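I meant to write this up in November and then, well, I didn't. So this is a catch-up on what I've been doing with my evenings, which is collecting examples for a robot. Lots and lots of examples!

The project is called Forkis (my name for it, don't ask) and the idea is simple enough to explain to my mum. Nobody writes the robot a list of moves. A person drives the arms through a job, everything gets recorded, and after enough goes the learning system starts to have a stab at the job by itself. The jobs I'm collecting are small ones: pick up a little thing from a table, put it down somewhere else, do it again.

As of last night the count stands at 3409 recordings. I had to go and check that twice.

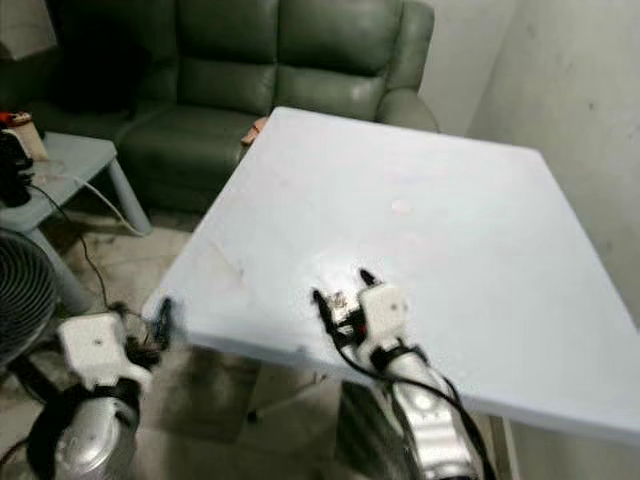

Small things are horrible to pick up, and I badly underestimated that. A mug or a sponge forgives you, you can be a good bit off and still come away with it, but with anything little the fingertips have to come down in just the right place. Most of my bad recordings come from the last moment before the grab, when I get impatient and rush it. I've also learnt to work close to the near edge of the table, with both grippers along it like that, as my driving gets noticeably worse the further I have to reach. A pale tabletop helps too, though it does throw back a shiny patch of light near the front, and I've stopped fighting that. The system may as well get used to a bit of glare, it'll meet plenty of it in other people's houses.

My rule for what to keep has changed three times now. At first I binned every go with a fumble in it, which felt very tidy and left me with a robot that had no idea what to do after a miss. Now if I miss and then recover nicely, it stays in. If I miss and flap about, out it goes. In one long evening I did 97 goes and threw away 44 of them, and I went to bed in a proper sulk. 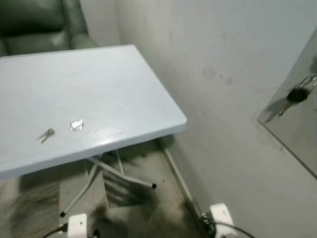

The other thing I've got stricter about is variety. It's so tempting to put everything back in the same spot each time (it's quicker, and your hands know the way), but then all you've got is the same recording over and over. So I shuffle things between goes, turn them round, swap one for another, and every so often I change the table. Keys are my current obsession. They lie so flat that there's hardly anything to get hold of, and a tiny change in the angle makes it a whole different problem.

I do 4 blocks in an evening with a cup of tea between each, and I label as I go. Please label as you go, if you ever try this! I once left a whole week of it to the end and couldn't remember what half of my own notes meant. "Odd one, see Drastska" is no help to anyone when Drastska is a folder with everything in it.

Next up is two-handed passing, left to right and back again. I've tried it a handful of times so far and dropped the thing on nearly every one, so I'll report back when I've got something worth keeping.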